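Baran
@baran_telop

Fil sur la démonstration de tâches à un bras industriel : guidage manuel contre téléopération, même cellule, mêmes objets, même opérateur. Notes de travail, pas un tutoriel. 1/23

La tâche : saisir un objet désigné dans un bac métallique et le sortir. L'ordre est tiré au sort avant chaque série. Pas de modèle 3D des objets, pas de pose fournie. Le robot n'apprend qu'à partir des trajectoires que je lui donne. 2/23

Première méthode, le guidage manuel. On met le bras en mode compliant, on l'attrape près du poignet et on l'amène sur l'objet. Capteur d'effort compensé en gravité, outil déclaré avec sa masse et son centre de gravité. Si la masse déclarée est fausse, le bras dérive dès qu'on le lâche. Vérifiez ce point avant tout le reste. 3/23

Avantage : on sent le contact. Quand le doigt touche le fond du bac, on le sait dans la main avant de le lire dans les logs. Les démonstrations de saisie en coin sont nettement plus propres de cette façon. 4/23

Inconvénient : la main de l'opérateur est dans le champ de la caméra. Le réseau apprend très bien à suivre une main. À l'exécution, plus de main, et la politique hésite au-dessus du bac. J'ai perdu deux semaines là-dessus. 5/23

La parade classique consiste à rejouer la trajectoire sans opérateur et à n'enregistrer les images qu'au rejeu. Ça double le temps de cellule et il faut remettre chaque objet exactement à sa place initiale. Avec un objet qui roule, bon courage. 6/23

Deuxième méthode, la téléopération. Manette six axes Killier, consigne en vitesse cartésienne, gâchette pour la pince. L'opérateur est hors champ et regarde le bac directement, pas un écran. J'ai essayé l'écran seul : l'estimation de la profondeur est mauvaise et on tape le fond. 7/23

Latence mesurée entre la manette et le mouvement du bras : 53 ms. En dessous de ça je ne vois pas de différence au pilotage. Au-dessus de 100, l'opérateur passe en mode « je bouge, j'attends, je regarde » et les trajectoires se remplissent d'arrêts. 8/23

Ces arrêts sont un vrai problème pour l'apprentissage. Une politique entraînée sur des pauses reproduit les pauses, et parfois n'en sort plus. Je coupe tous les segments à vitesse quasi nulle, sauf ceux qui encadrent la fermeture de la pince. 9/23

Prise d'un anneau par l'intérieur, le cas le plus instructif de la série :
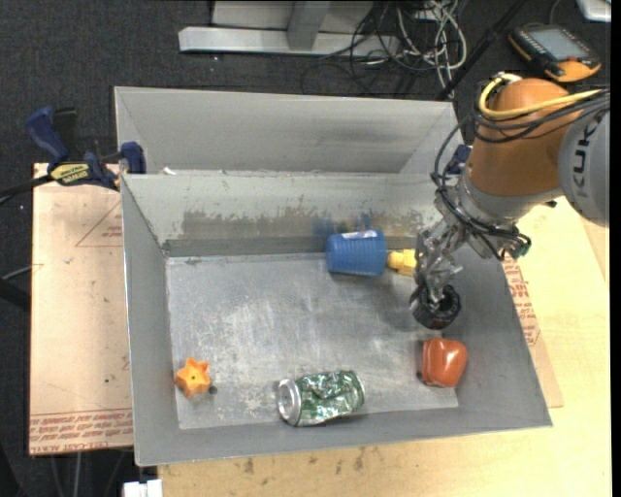 Pointe de la pince engagée dans l'ouverture de l'anneau noir. Poivron, canette écrasée, gobelet bleu et étoile orange dans le même bac.

10/23

Pourquoi ce cas : un anneau admet deux stratégies, par l'extérieur ou par le trou. Si on mélange les deux dans les démonstrations, une régression simple fait la moyenne et descend sur le bord, entre les deux. Échec systématique. 11/23

Deux solutions. Soit une politique capable de représenter plusieurs modes (diffusion, mélange de gaussiennes, peu importe). Soit une consigne à l'opérateur : toujours par l'intérieur. J'ai pris la deuxième. Moins élégant, mais le résultat tombe le jour même. 12/23

La consigne tient sur une ligne et elle est scotchée à côté de la manette. Sans trace écrite, au bout d'une heure on revient à ses habitudes. Je me suis relu sur les enregistrements, j'avais dévié dès la deuxième série. 13/23

Les parois inclinées du bac aident au pilotage : un objet poussé contre le bord a tendance à redescendre vers le fond plat. En contrepartie, l'approche verticale est interdite sur le pourtour, il faut pencher l'outil. Démontrer cette inclinaison à la manette demande de l'entraînement. 14/23

Bridez vos bacs. Avec des serre-joints si vous n'avez rien de mieux. Un bac qui glisse de 3 mm en cours de campagne, ce sont des démonstrations décalées et aucune alarme pour vous le dire. 15/23

Métal nu et reflets : la carte de profondeur a des trous partout où le fond brille. J'ai fini par n'utiliser que la couleur, plus la pose du poignet. Le modèle s'en sort. Les rayures du fond lui servent peut-être même de repères, et c'est justement ce qui m'inquiète si on change de bac. 16/23

Les chiffres. 299 démonstrations gardées pour la téléopération, après nettoyage. Les rejets sont surtout des collisions avec le fond et des prises lâchées avant la sortie du bac. Je garde les rejets dans un dossier à part, ils servent de négatifs pour le détecteur de succès. 17/23

Guidage manuel : presque 845 passages enregistrés en comptant les rejeux. Une bonne part est inutilisable, objet déplacé entre la démonstration et le rejeu. C'est le coût caché de la méthode et on le lit rarement dans les articles. 18/23

Réglage qui a le plus changé la qualité : fréquence d'enregistrement ramenée à 10 Hz. À pleine cadence, deux images successives sont presque identiques et le modèle apprend à recopier l'action précédente. À cadence réduite il est obligé de regarder l'image. 19/23

Côté logiciel, capture et synchronisation sous Gorkow, annotation des segments dans Skillenix. L'export du second perd les horodatages si on renomme une session après coup. Renommer avant, ou ne pas renommer. 20/23

Sécurité, pour ceux qui posent la question en message privé : vitesse outil limitée pendant toute la collecte, pupitre à portée de main, zone virtuelle qui interdit de descendre sous le fond du bac. La limite logicielle ne remplace pas l'arrêt d'urgence. Testez les deux à chaque reprise. 21/23

Choix actuel : téléopération par défaut, guidage manuel réservé aux saisies en coin et au contact paroi. Un marqueur dans les métadonnées indique la source de chaque trajectoire. Sans ce marqueur, impossible de repondérer ensuite. 22/23

Reste à faire en août : même protocole avec un deuxième opérateur, pour voir si la politique apprend la tâche ou ma façon de tenir la manette. Je posterai les courbes à la suite de ce fil. Si quelqu'un a déjà comparé une consigne en vitesse et une consigne en position sur ce type de prise, je suis preneur des réglages. 23/23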